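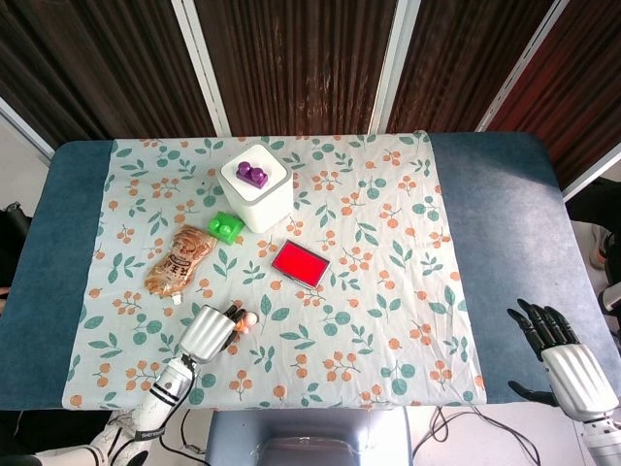 Two-stud toy blocks in purple and green, with a white box, on a printed tablecloth.

Flestlow Retrospective Boards: Frequently Asked Questions

Last revised Tuesday, December 25, 2018

General

What is Flestlow?
Flestlow is a web tool for running team retrospectives. A facilitator opens a board, participants add notes, the notes are grouped and voted on, and the resulting actions are exported. It does not manage projects and has no task tracker of its own.

Which meeting formats are included?
Start/Stop/Continue, Timeline, Four Columns, and the Hillomik format. The first three follow common practice. Hillomik is described below.

What is the Hillomik format?
A two-pass retrospective. In the first pass, participants write only events, with no opinion attached. In the second pass, each event receives a rating from each participant, and only events with a wide spread of ratings are discussed. It works best with groups of five to 11. With fewer than five, the spread calculation is not meaningful and the board falls back to a plain average.

Is Flestlow the same as Plundosby?
No. Plundosby is the older card-sorting product from the same team. Accounts are shared, boards are not. A Plundosby deck can be imported into Flestlow as a set of ungrouped notes. There is no import in the other direction.

Boards and notes

How many notes can a board hold?
300. When the limit is reached, the Add button is disabled for everyone, including the facilitator. Deleted notes stop counting once the trash is emptied.

How long can a note be?
Up to 311 characters, including spaces. Longer text pasted from another program is cut at the limit, and the remainder is not saved.

Can participants see each other's notes while writing?
Only if the facilitator sets Visibility to Open before the timer starts. The default is Closed. Changing the setting during a timed step has no effect until the next step.

Are notes anonymous?
Author names are hidden from other participants by default. They are stored, and an account administrator can request them. Teams that need full anonymity should use guest links, which record no name or email address.

Why did my votes disappear after grouping?
Votes belong to the group and not to the single note. If notes are merged after voting, the target group keeps its own votes and the others are dropped. Finish grouping before you open voting. Undo restores dropped votes until the page is reloaded.

Timers and roles

Can there be two facilitators?
Yes. Either one can start or stop the timer. If both do so within the same second, the stop command wins.

What happens if the facilitator loses connection?
The timer keeps running. After it expires, the board is locked until a facilitator returns or a participant is promoted from the account page.

Export and storage

What formats can I export?
CSV and PDF. The CSV contains one row per note with the columns group, text, votes, and created. The PDF prints groups in vote order. Comments are left out of the PDF.

How long are closed boards kept?
3,650 days from the date of closing. Reopening a board resets the count.

Does Flestlow work with Kao?
Yes, for actions only. Connect Kao under Settings, Integrations, and choose a target list. Actions are sent when the board is closed. Later edits in Kao are not copied back.

Who maintains this page?
Thabiso Mtshali, product documentation. Corrections can be sent through the Feedback link in the account menu. The section on guest links was rewritten in October.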